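Landthorpe Shelving System: Owner's Guide
Section 4. Leveling and Loading the Shelves
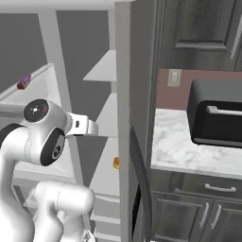 Itzel Varela
Technical Writer, Oruvberg Home Storage
Revised 4 February 2023

Read this section after the side panels and back rail are in place (Section 3). The steps are the same for the standard and the tall unit, except where noted.

4.1 Before you start

You will need:
- a spirit level, at least 50 cm long
- the hex key from hardware bag B
- a tape measure and a pencil
- the shelf pins from hardware bag C

Keep the lower wall bracket loose until step 7. If you tightened it in Section 3, back it off two full turns now.

CAUTION: The unit can tip forward until the wall brackets are tight. Keep children and pets out of the room until you finish 4.2.

4.2 Leveling the base

1. Slide the unit to its final position. Leave a gap of 36 mm between the back rail and the wall so that cables can pass through.
2. Place the spirit level across the bottom shelf, left to right.
3. Turn the front foot on the low side clockwise with the hex key until the bubble is centered.
4. Turn the level so it runs front to back and adjust the rear feet the same way.
5. Check left to right again. Adjusting the rear feet often moves the front a little.
6. Push down on each top corner. If the unit rocks, one foot is not touching the floor. Lower that foot until the rocking stops.
7. Tighten both wall brackets. Stop when the washer no longer turns by hand.

Note: On thick carpet, wait a day and repeat steps 2 to 6 before loading. To do this you will have to loosen the brackets again.

4.3 Setting the shelf heights

1. Measure up from the bottom shelf and mark the height you want on both side panels. The lowest fixed crossbar sits at 582 mm and cannot be moved.
2. Push four pins into the holes nearest your marks. The flat side of each pin faces up.
3. Tilt the shelf, pass it between the panels, and lower it onto the pins, back edge first.
4. Press down along the front edge until all four pins are seated.

If a shelf will not sit flat, one pin is usually a hole too high or too low. Count the holes from the bottom on each side.

The pins from the older Ntuli series have a wider stem. Do not force them into these panels. Replacement pins can be ordered as part number 511.

4.4 Loading

Load the bottom shelf first and work up. Put heavy items such as books and dishes low, close to the side panels. Each adjustable shelf holds roughly 50 pounds when the weight is spread evenly.

CAUTION: Do not stand on any shelf, including the bottom one.

If you added the Flastosach door kit, hang the doors before loading and see Section 5 for hinge adjustment. Doors that rub at the top corner nearly always mean the base is out of level. Empty the shelves and go back to 4.2.

Check the wall brackets again in November if you assemble the unit in summer, and once a year after that.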